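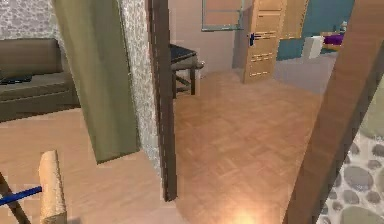

On the question of whether the Anovville slate mine should go on the spring trip list: I say yes, and I say it as the person who got lost in it. The mine is not large. It has two levels open to visitors, one good chamber, and a gift shop that sells the same slate coaster in three sizes. What it does have is the old inclined tramway, still on its original bed, and you won't see a better one without a long flight. The visitor centre will need booking ahead if we want a sit-down beforehand, and I can't promise comfort. If anyone's picturing something like the long grey-brown sofa with the thick seat cushion, green curtain hanging beside it, please adjust downward to a plastic chair and a view of the bus bay.

On August 20, 2025, Algirdas Vītola wrote:
> I have been through the Anovville papers again and I still can't make
> the closing date work. The museum panel says the company stopped
> cutting slate in the autumn. The wage book has men paid for
> underground work right through to the following January. One of these
> is wrong, and the panel has nicer lettering, so naturally everyone
> quotes the panel.
>
> Also, does anybody know what "the Rozīte" was? It turns up 14 times in
> the wage book, always against haulage. I had it down as a pit pony.
> Gunārs thinks it was a winding engine. We are no longer discussing it
> at dinner.

Algirdas, I'm with the wage book. A company that docked a man half a shift for losing a hammer did not pay anyone three months' wages out of kindness. My guess is that cutting stopped when the panel says it did, and the men kept on were pulling rails and pumps out of the lower level before the water came up. The Trelter drainage survey mentions "recovery of plant" without giving a date, as drainage surveys will.

As for Rozīte, sorry, but I think Gunārs Kalniņš has you beaten. There's a line in the stores ledger for "packing and tallow, Rozīte", and while I've known ponies to eat nearly anything, I've never heard of one being repacked. It could still be both – plenty of engines were named for the animal they put out of work. I'd like that to be true, so treat it with suspicion.

Practical matters, for those who skipped to the end. The lower level is shut until the rockfall netting is finished, so it's upper level and tramway only. Helmets are supplied. Boots aren't, and last time two people turned up in sandals and had a very thorough look at the gift shop. The Jidance road is sealed all the way now, though the last stretch is one lane and the local utes don't believe in reversing.
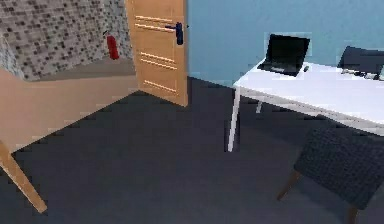 Bare tabletop, with the fire extinguisher on the mosaic wall.

If you want copies of the ledger pages, reply to me off list and tell me which ones. Please don't ask for "all of them". The scanner is older than some of our members and has about the same attitude to stairs and Sundays.

Algirdas, bring the wage book if they'll let you take it out. If they won't, bring your notes, and Gunārs can bring his engine.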